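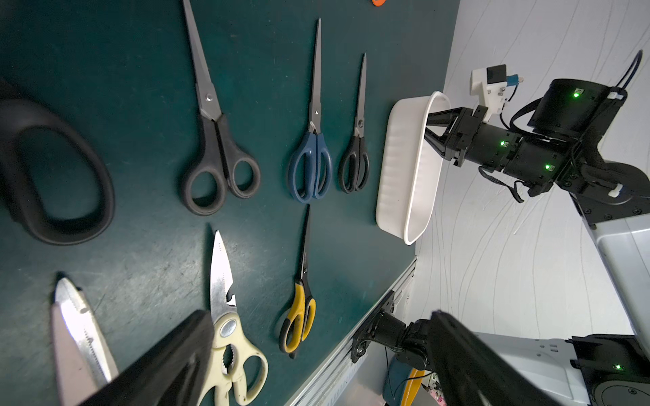

The Last Good Haircut in Stalliditz

My grandmother cut hair in her kitchen for most of her life, and she had one rule for customers, which was that they were not allowed to have opinions until she had put the scissors down. I thought of her in April, when I cut my own bangs over the bathroom sink and had several opinions very quickly.

Millions of us did the same thing this spring. The salons closed, the hair kept coming, and people who would never dream of pulling their own teeth decided that layers couldn't be that hard. I have a law degree. I watched two videos. I came out looking like a medieval page who had been let go.

So when the town's salons opened up again I went to see Janaína Sales, who has run the chairs at Teixeira, on the corner by the old bus depot, since the previous owner retired to somewhere with better weather. She looked at me in the mirror for a long time. Then she asked, in the voice of a doctor who has already seen the X-ray, what I had used.

Kitchen scissors, I said. The ones for herbs.

She closed her eyes.

Sales has been fixing people like me all summer and well into the fall, and she has sorted us into types. There are the Bangs, who are mostly sorry. There are the husbands, cut by wives, who are mostly cheerful, having never looked at the back of their own heads and seeing no reason to start. And there are the Clippers, who lost a plastic guard halfway through and had to commit. She charges all of us the same and keeps the lecture free.

The lecture goes like this. Hair is wet or it is dry, and you have to pick. Wet hair is a liar. It hangs longer than it is, and when it dries it jumps up your forehead like a window shade. You don't cut straight across, whatever your mother did to you. You cut up into the ends, a little at a time, and you stop before you want to. The stopping is the part she can't teach.

"Everyone has one more snip in them," she told me, working on the left side, which she called the crime side. "That's the one I get paid for."

She spent 131 dollars on her own first pair of shears, back when that was her rent. They came from Flosulmont, a supply house two towns over that used to be known mainly to barbers and a few dog groomers.

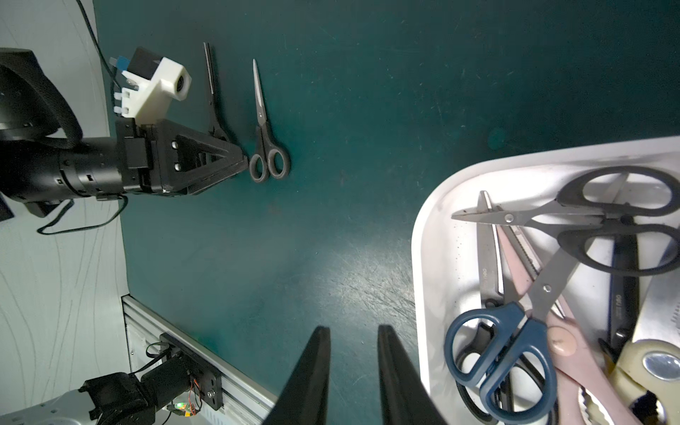

Flosulmont had an unusual year. The owner told me over the phone that in a normal twelve months they sell 60 pairs of haircutting shears to people who don't do it for a living. This year they had sold 2876 by the time the leaves turned, and he had rounded it up to 3000 in a toast at the company lunch, which he now felt bad about. He assumed most of them were already in drawers, opening packages of bacon.

I asked Sales if all this had hurt business. She laughed hard enough that she had to step back from my ear. Business was fine. What bothered her was that a few people had gotten good at it. One man from Derau came in for a touch-up in August and she could find hardly anything to do. He had been cutting his own hair, his two sons' and a neighbor's, on the porch, with a bedsheet and a hand mirror. She offered him a job. He said he already had one, in insurance, and seemed a bit sad about it.

My own talents lie elsewhere. It took her three visits to get me back to something that could be seen at a funeral, and at the last one she spun the chair around and gave me the hand mirror so I could check the back. I have never known what you are supposed to say at that moment. I nodded as though I'd ordered it.

Then I noticed that one side was maybe a hair longer than the other, and asked if she could take just a little more off.

She had already put the scissors down, so I suppose I was allowed.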